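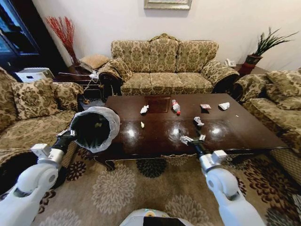

Setting sensible defaults in a GIS script tool

Most advice on script tools tells you to expose every setting so the user has "full control". I don't believe users want that. I have watched people open a tool with 24 boxes in it, fill in two and close the window.

The tool I'll use finds wells within a set distance of a parish boundary. It was written for the Gasach water survey and it worked, provided you were the person who wrote it.
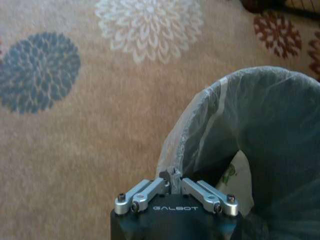 Tincuța Costache
Mapping analyst, Gosen
5 April 2024

Step 1. List what the script asks for

Open the script and write down each parameter on paper. Next to each one, put the last value anybody used. If you can't find a second value in your old results, it is probably a constant and should be set in the code.

On the Gasach tool this left us with 7 parameters. I would still call that too many.

Step 2. Split the inputs from the settings

Inputs are things the tool can't guess: the layer and the output folder. Settings are things like search distance, units and whether to overwrite. Put the inputs first and mark them as required. Mark the settings as optional and give every one a value. An optional box with nothing in it is asking for trouble, whatever the manual says about blanks being handled.

Step 3. Read the units from the layer

Don't ask for the coordinate system. People pick the first one in the list. Read it from the input layer, and stop with a plain message if it is missing. Some guides suggest falling back to degrees. I wouldn't. A buffer of 5 degrees will run quite happily and cover half the map.

Step 4. Check values before the slow part

Put the checks at the top of the script, before any layer is copied. Check that the distance is above zero, that the layer has features in it and that the output folder can be written to. The built-in validation claims to do this, but it missed a locked folder on our Sabbagh server, so I test it again by writing a small file and deleting it.

Step 5. Try it on someone else

Thịnh Bùi ran our version on the Jeren data without any notes from me. He got nearly all the way, then typed the distance with "km" after it. We now strip letters from that box and print the distance used in the results window. I'm not convinced stripping is right, as "km" and "m" end up the same, and a drop-down for the unit may be better. If you add one, set metres as the default and convert in the script.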